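Le grand tri, et après ?

Chaque mois de septembre, les magazines nous promettent une maison légère. On vide, on classe, on étiquette, et la paix intérieure arriverait avec le dernier sac déposé à la déchetterie. J'ai voulu y croire. J'ai même payé 187 euros une journée de formation chez Trimberg, cabinet de conseil en rangement, pour apprendre à plier des pulls à la verticale.

Le formateur, Valter Strand, a le verbe doux et le chiffre facile. Selon lui, un foyer « apaisé » se contente de 199 objets par personne. Pourquoi pas 300 ? La question l'a fait sourire, et j'attends toujours la réponse. Les couverts comptent-ils un par un ? Les vis du bricoleur ? Les livres, apparemment, oui – ce qui règle le sort de ma bibliothèque en une phrase.
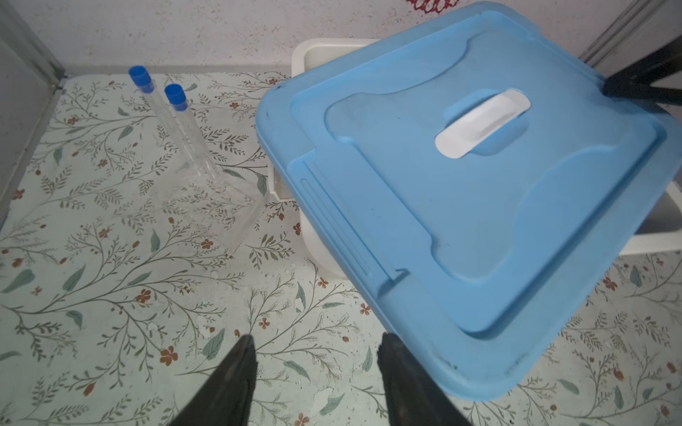 Bac de rangement blanc et son couvercle bleu clair.

Le plus curieux, dans cette croisade contre l'accumulation, est la quantité de choses qu'elle fait acheter. À la pause, on nous a remis le catalogue Verstraete : 25 pages de boîtes, de séparateurs et de housses, plus un carnet Kutus pour noter ce dont on se sépare. Deux participantes ont passé commande avant le déjeuner. Elles étaient venues se débarrasser de leurs affaires.

Reste la destination de ce qu'on jette. « Donnez », répète Strand, sans s'attarder sur la suite. Les bénévoles de ma ressourcerie de quartier, eux, refusent désormais les bibelots et la vaisselle dépareillée, faute de place. Mon désordre ne disparaît pas, il change d'adresse.

Je ne défends pas le fouillis. J'ai donné un grille-pain et trois manteaux, et mon placard ferme mieux. Quant à la sérénité annoncée, je la cherche encore, peut-être derrière les pulls, qui se sont effondrés le mardi suivant.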